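Chapter 4
Setting the Table: Your Club's First Simulated Task

By now your club should have the simulator running on at least one machine, and I hope everybody has had a turn at driving the arms up and down for the sheer fun of it. (If they haven't, close this book for an afternoon and let them. I mean it!) In this chapter we settle down a little and give our two-armed robot a proper job, tidying a table of household things, and we begin with the part most beginners want to skip, which is looking at what the robot sees before it moves at all.

I first ran this project with the after-school club at Stodier, and we called the robot Edik, a name that has stuck through every version since. Ivone Lins, who was then in her second year with us, wrote the starting file you will find in the Rorby folder. It puts Edik in front of a stone-topped table, with an arm on either side and a muddle of small objects in between.

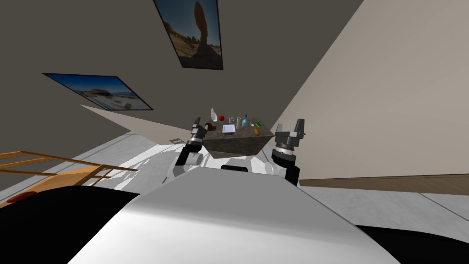 The first exercise is done with pencil and paper. Each pair should draw the table as a plain rectangle, seen from straight overhead, and mark where they think each object belongs. You will find this harder than it sounds, as the view leans over a good deal and your eye has to straighten the room before your hand can draw it. Take your time, and argue it out with your partner. Then open the object list and compare your drawing with the real positions. My own first attempt had the apple a long way from home, so don't be downhearted.

Once your drawing is somewhere near right, load the starting pose and check that both grippers are open and clear of the table before you press Run.
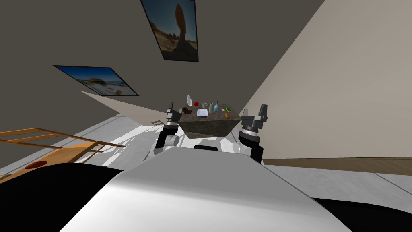 Fig. 4.2 Edik's starting pose, with one open gripper on either side of the table.

We allow 500 steps for each attempt, and in the early weeks you may well use up the lot without picking up a thing. Keep a notebook all the same, and write down which object you were reaching for and what you changed since the last go. Section 4.1 starts with the apple, and with the question of which arm ought to fetch it.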